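Why Do We Fold Clothes?

A shirt tossed in a drawer takes up a lot of room. It traps air and gets creases. A folded shirt lies flat, so more of them fit in the same space.

Cloth is made of long threads. In a knit, like many sports jerseys, the threads are looped together, so the fabric stretches. In a towel, tiny loops of thread often stand up from the surface – that is why it feels soft and soaks up water.

Try folding a jersey:
Lay it on a flat surface and smooth it with your hands.
Fold in one side, then the other. Tuck the sleeves in as you go.
Bring the bottom up to the collar.

A small square cloth is easier. Fold it in half, then in half again. Now it has four layers. If you fold it 2 more times, how many layers will there be?

Hanne Dalsgaard's class folded 80 shirts one Wednesday and fit them all into 12 boxes.

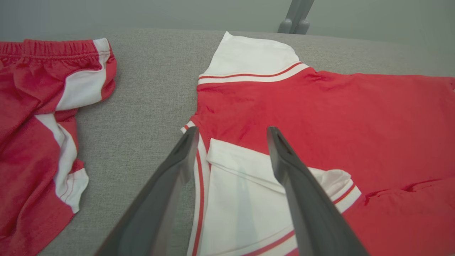
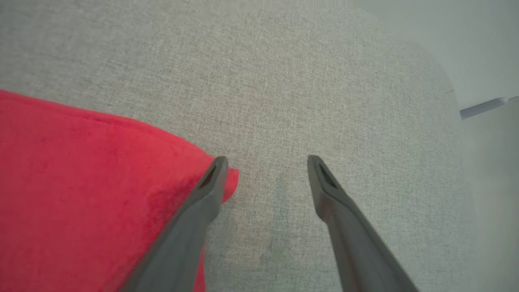 First picture: a red and white jersey with a wide white collar. Second picture: a red cloth lying flat, with one corner turned up a little.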